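Panemley Steel Sorting Tray, Deep Model: Product Review
Prepared for member libraries and community centres, 08/04/2018
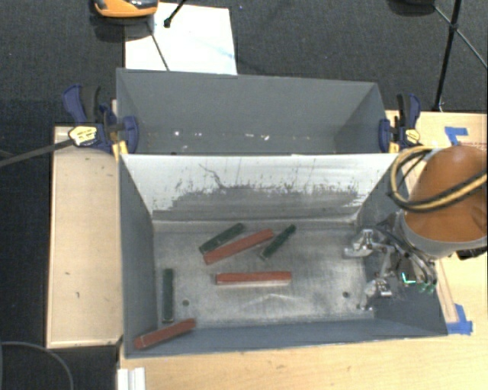
Green and red blocks in a grey metal bin, with a second bin behind.

The Panemley deep tray is sold for the storage of loose play materials in shared rooms. Two trays were purchased through Herrero, the regional supplier, and placed in the children's area of the Clasgate branch. A plastic tub of comparable volume, made by Zasby, was already in use there and served as the point of comparison.

Assembly is not required. Each tray arrives with four rubber feet and a sheet of adhesive labels in a separate bag. The labels are of poor quality and several had lifted at the corners within a fortnight. Branches are advised to use their own.

The tray is considerably heavier than the Zasby tub. It remained in place when children leaned on it, and staff did not need to return it to its position during the day. The same weight is a drawback at closing time. A full tray should be moved by two people, and the folded handles are too narrow for an adult hand in comfort. A wheeled base is offered as an extra at $60, but it raises the rim beyond the reach of most three-year-olds and the review does not recommend it for toddler programs.

Noise was the most frequent complaint. Blocks dropped onto bare steel could be heard at the far end of the adult reading area. A felt liner cut to size reduced this to an acceptable level, although the liner must be removed for cleaning and takes a full day to dry. The manufacturer does not supply one.

Cleaning is otherwise straightforward. The corners are rounded on the inside, the finish tolerated the branch's usual disinfectant, and sand and glitter were removed with a damp cloth. The Zasby tub has a moulded ridge along its base that holds grit and has to be scrubbed. Small scratches appeared in the steel early in the trial. They are cosmetic and did not produce any sharp edge.

The stated load limit is 100 kg, well above anything a children's area is likely to require. Rims are folded under and were smooth to the touch on both trays. One tray was delivered with a dented side panel; Herrero replaced it without charge, though the exchange was not completed until August.

At $400 for the pair, delivery included, the trays are expensive. Branches with a dedicated playroom and a durable floor will find them a sound purchase. Smaller branches, or those that clear the room each evening for other bookings, would be better served by the Zasby tub - its lid and lighter weight count for more in that setting.

Rating: four out of five for permanent rooms, two out of five for shared rooms.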